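Stosden Evening Classes
Posted in February | by your course tutor
5 comments | 3 shares

Week 5: writing to someone who serves

Hello again! Last week we read the letters home, so tonight I'd like us to turn it round and look at what families sent out. I've always liked these more (I know, I'm meant to be neutral).

Most of them are dull, and I mean that kindly. The Gauthier bundle runs to 1164 pages and an awful lot of it is the dog, the roof and the price of coal. Please read the first three letters before the break and mark every place where the writer nearly says she's frightened, then changes the subject.

For homework, write one page to a soldier, sailor or medic who has been away since the autumn. No speeches about duty, please! Tell them what you had for tea.

Bring it printed, the Prekico scanner is still playing up.

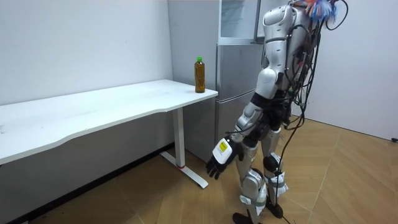
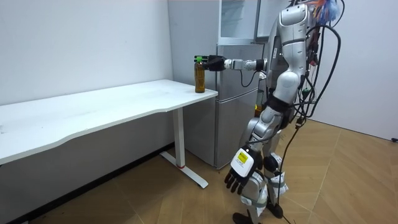 Robot beside the white desk; in the second picture its hand is round a bottle with a green cap.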